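A Ward at a Time: the Wellstead Machine Game, Reviewed

4 minute read

Print | E-mail

Wellstead is a boxed classroom game about running a city political organization in the 1880s. Three to six players each take a ward boss, and over 14 rounds they hand out jobs, settle quarrels, get out the vote and try to keep the reform newspapers from noticing. I bought the second edition in August and have now played it nine times, four of them with a Grade 11 history class and the rest with adults at my own table.

The setting is a made-up harbour city called Arnness. The designer, Apinya Kamolrat, says in the booklet that she didn't want students arguing over whether a real alderman was being treated fairly. I had doubts about that, but it works well enough. The ward maps look like any port city of the period, with the rail yards in the north and the parish halls along the water.

What you get is a folding board, 84 event cards, six ward books, a bag of wooden voters and a pad of ledger sheets. The cards are the best part. Most give you a person with a problem: a widow behind on the rent, a carter who needs his licence back, a printer who wants the city contract. You pay in favours or in cash, and the cost goes in the ledger, where an opponent can demand to see it during the audit round. My students understood patronage faster from one bad audit than from the chapter I had assigned.

The ledger pad is also the weakest part. The columns are narrow and the print is pale grey. By round eight everyone's sheet was a mess, and we lost a good ten minutes one night working out whether Siham Ashour had paid for her paving contract twice. She had. We now use ordinary graph paper.

Elections come every third round. You add up favours owed, subtract scandal and draw from the voter bag. The draw can swing a close ward, which annoyed the stronger players. I think it belongs there. A boss who has looked after the ward will win most of the time, and one who has coasted can be thrown out.
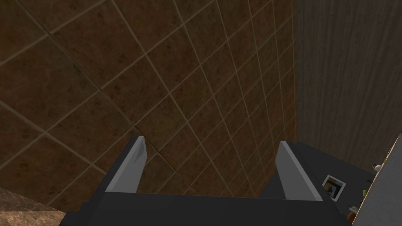

Lucyna Makowska

The first edition had a known problem with the Harbour Commission, which paid so well that whoever held it early won. Only 2000 copies of that version were printed, so you may still run into one second-hand. The new rules cap the Commission's income and let a reform mayor abolish it outright. In our games it changed hands at least twice before the end.

The rule book is clear, with one exception. Page 11 says a disgraced alderman goes back to the box, while the summary on the back cover says he goes to the discard pile. Use page 11.

Playing time on the box is 90 minutes. With adults who know the rules that's fair. With a class, plan on two periods and photograph the board in between.

Compared with Wilholm, the other election game I keep at school, this one is slower and teaches more about how a city was run between votes. Wilholm is better if you only have one period and want to cover the ballot itself.

I'd recommend Wellstead for senior history or civics, and for adults who don't mind bookkeeping. I wouldn't use it below Grade 9. Replace the ledger pad before you start.

Shared 14 times | 3 comments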